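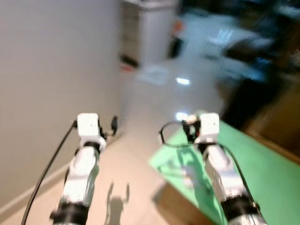 Snagging List

The corridor at Visser House was to be handed over at noon, and the defects schedule had one line still open. Item 12: tiled floor, skirting to left-hand wall, check for level and hollow spots. The inspector had left it until last. Floors took the longest and hurt the knees.

The tiles were large, beige going to cream, with a glossy finish that showed every footprint. The specification named them as Murkance, a range since withdrawn, and noted that a further 15 should be left on site as spares. The inspector found eight in the meter cupboard and wrote down eight.

The method was simple. Lay the straight edge across the joint. Slide the feeler gauge under it. Read the gap, write the figure, move along one tile. After that came the tapping, done with the handle of a screwdriver. A tile that is bedded properly gives a short, flat note. A tile with a void beneath it rings.

The first row was flat and the second was flat. In the third row, next to the skirting, one tile rang.

The inspector tapped it again, at each corner and then in the middle. The note was the same all over, which was unusual. Voids tend to sit under one corner, where the adhesive has been skimped. This one appeared to run the full width of the tile. The joints were sound and the gauge would not go under the straight edge at all. By any measurement on the form, it was the best-laid tile in the corridor.

The drawings were in the van. They had been issued by Grerero in July and revised twice. The floor build-up was shown as slab, membrane, screed, adhesive and tile, with no duct, chamber or drain. An older survey was stapled behind them, made when the building belonged to the Renarine company and was used for storing paper. On that sheet, close to the left-hand wall, somebody had drawn a small square in pencil and put a cross through it. There was no key.

The inspector went back in and measured from the end wall. The square and the tile were in the same place, to within the thickness of the pencil line.

There was a procedure for this. A hollow tile was to be marked with tape, entered as a defect and lifted by the contractor within five working days. The contractor would charge 250 for the visit and would almost certainly break the tile getting it out. One of the spares would go down in its place. The gloss would be slightly different, and for years people walking along the corridor would look at the floor without knowing why.

The inspector tore off a strip of tape and held it over the joint.

It seemed reasonable to tap once more. The handle came down twice, evenly, in the middle of the tile. The ring lasted a little longer than before and faded along the line of the skirting.

Then, from underneath, came two taps at the same interval.

The inspector stayed kneeling for some time. The heating was off. The lift was isolated at the board and the pipes had been drained down for the handover - all of that was on earlier pages, signed. The remarks column was 40 millimetres wide and did not encourage long answers.

The tape went back in the bag. The inspector took up the pen and completed the line.

Item 12. Level: within tolerance. Joints: sound. Skirting: fixed, no gaps. Hollow spots: one, next to skirting, third row. Occupied. Do not lift.

It was signed, and dated Saturday, February 13, 2021. The inspector packed the straight edge into its sleeve, and tapped once on the way out. There was no reply, so the entry was left as written.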